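Saturday, April 25, 2020

The second life of the office tower

Walk into any charity warehouse in Treltthorpe at the moment and you'll find them stacked to the ceiling: big dark desktop towers from offices that have moved on to laptops. They're heavy, they're plain, and I have fallen completely in love with them.

My conversion came last November, when the old machine I write on gave up halfway through a sentence. I wanted something I could mend myself, on a budget that wouldn't stretch to much more than a good dinner. A reader in Priltgate pointed me towards the refurbished market and I haven't looked back (my spare room, now full of cables, might wish I had).

What makes these machines such a joy is how they were designed. A firm buying hundreds of computers wants repairs done quickly, so the makers built them to come apart. Side panels lift off. Drives slide out on trays. Memory goes in with a click, and you can usually find the full service manual online, with a drawing for every last screw. Compare that with a modern slim laptop, glued shut like a jar of jam you'll never get into!
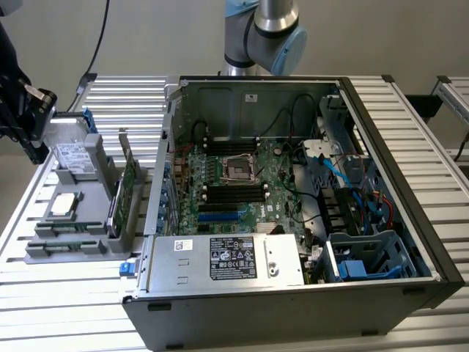
A Dell tower with its side panel off, the processor socket and memory slots empty.

Memory is the place to begin. Most of the towers I've bought came with far too little, and adding more made a bigger difference than anything else I tried. Check which type your board takes before you spend a penny, and buy matched pairs if you can. After that, swap the old spinning hard drive for a solid-state one. My first tower took so long to start that I used to put the kettle on. Now I barely have time to sit down.

Processors are a bit more of an adventure. Older chips that once cost a fortune sell for £35 or less, and a board that shipped with a modest one will often accept something much livelier. You'll need fresh thermal paste, a steady hand and good light. Touch the pins in the socket and you may well be shopping for another board, so keep the plastic cover on until the last moment.

Then there's the fun of finding a job for the thing. The repair club at Pridosska has turned one into a film library and another into a weather station that logs rainfall every hour. The Inthanon, a tiny cinema two streets from me, runs its box office on a tower older than some of its staff. Mine holds the family photos, all 2832 of them, plus a frankly silly number of brass band recordings.

With so many of us stuck at home this spring, it's a lovely time to have a go. Ask around before you buy anything, as somebody you know almost certainly has one under the stairs. Wipe the old drive properly, give the fans a good brush, and leave yourself a whole afternoon for it.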